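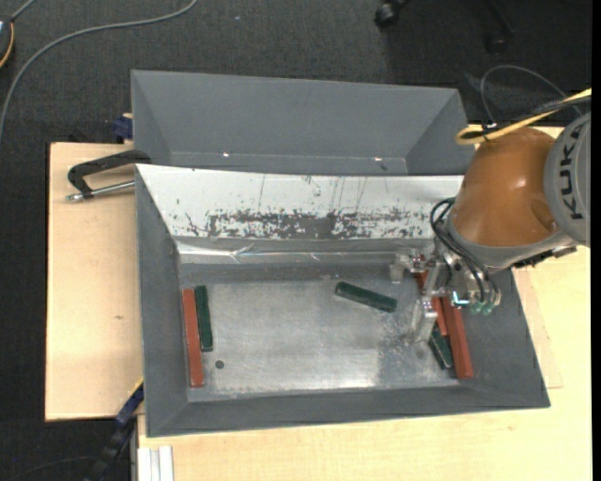 Print this page | E-mail this page

Search Plant Resources
Enter keyword Go

Pre-Operational Inspection Checklist: Brine Injection and Tumbling Room

Site: Plurard, Line 2
Completed by: Ningsih Subramaniam
Reviewed by: Esperanza Obi
Inspection start: 4:10 a.m., Thursday
Product scheduled: bone-in ham, then boneless pork loin

Ratings: A = acceptable. C = corrected before start-up. D = deficient, work order opened. N/A = not in use this shift.

SECTION 1. INJECTOR (Rondetti, two needle heads)

1.1 Needle heads seated and locked. A
1.2 Needles straight, tips intact, none missing. C
Comment: Head 2 had one bent needle in the third row. Replaced from the controlled spares cabinet. Old needle bagged, tagged and returned to Maintenance. Count after replacement is 108, which matches the head record.
1.3 Needle bores clear on water test. A
Comment: Test run at low pressure. All streams even on both heads.
1.4 Stripper plate free of meat residue on underside. C
Comment: Fat film on the rear edge of the plate on Head 1. Recleaned and rinsed. Swab repeated and passed. Third time this month the rear edge has been missed. See 6.2.
1.5 Conveyor belt modules intact. A
1.6 Guard interlocks stop the heads when opened. A
Comment: All four doors tested with the heads cycling.

SECTION 2. BRINE MAKE-UP AND RECIRCULATION

2.1 Mix tank visually clean, including underside of lid. A
2.2 Agitator shaft seal not leaking. D
Comment: Slow drip at the seal, outside the product zone. Drip tray fitted. Seal to be changed at the weekend. Work order 2151.
2.3 Rotary screen intact, no tears or open seams. A
2.4 Inline filter basket removed, cleaned and refitted. A
2.5 Brine temperature at or below 38 °F before transfer. A
Comment: 36 °F on the tank probe, 36 °F on the handheld.
2.6 Salt strength within the range on the batch sheet. A
2.7 Nitrite pre-weighs sealed, labeled and signed by two people. C
Comment: One bag carried a single signature. Held, reweighed, signed by both weighers and released. The batch sheet was corrected and initialed.
2.8 No brine carried over from the previous day. A

SECTION 3. VACUUM TUMBLERS (Cormier, drums 1 to 3)

3.1 Drum interior and flights clean and free of standing water. A on drums 1 and 2, N/A on drum 3
Comment: Drum 3 is locked out for bearing work. Lock and tag in place. Do not load.
3.2 Door gasket pliable, no cuts. A
3.3 Vacuum reaches set point and holds for five minutes. C
Comment: Drum 2 lost vacuum on the first test. Gasket was not fully home in the groove at the bottom of the door. Reseated, second test held.
3.4 Vacuum line trap emptied. A
3.5 Emergency stops tested at both stations. A
3.6 Load cell reading at zero with drum empty. A
Comment: Maximum charge for bone-in product remains 1,881 lb per drum. The old placard on drum 1 still shows the previous limit and needs to come down.

SECTION 4. ROOM AND UTILITIES

4.1 Room air temperature at or below 45 °F. A
4.2 No condensation over exposed product or open tanks. C
Comment: Beading on the chilled water pipe above the infeed. Wiped with a sanitized mop head. Insulation is split for two feet beside the hanger.
4.3 Floor drains open, baskets in place. A
4.4 Hose nozzles off the floor. C
4.5 Sanitizer concentration at the footbath and hand dips. A
4.6 Light covers intact. A

SECTION 5. SCALES AND RECORDS

5.1 Green weight and injected weight scales verified with test weights. A
5.2 Pickup calculation sheet is the current revision. A
Comment: Use form 404. Copies of the earlier form were still in the clipboard and have been removed.
5.3 Handheld thermometer verified in ice slurry. A

SECTION 6. FOLLOW-UP

6.1 Pipe insulation above the infeed: replace. Owner: Maintenance. Check daily until closed.
6.2 Stripper plate rear edge: add as a separate line on the night sanitation card, with the plate removed and turned over. Owner: Sanitation.
6.3 Drum 1 placard: remove and fit the current one. Owner: E. Obi.
6.4 Nitrite pre-weigh signatures: review with both weighers before the next shift.

Room released for production at 5:25 a.m. Drum 3 excluded.

Contact Daltier Technical Services | Copyright Daltier. All rights reserved. | Back to top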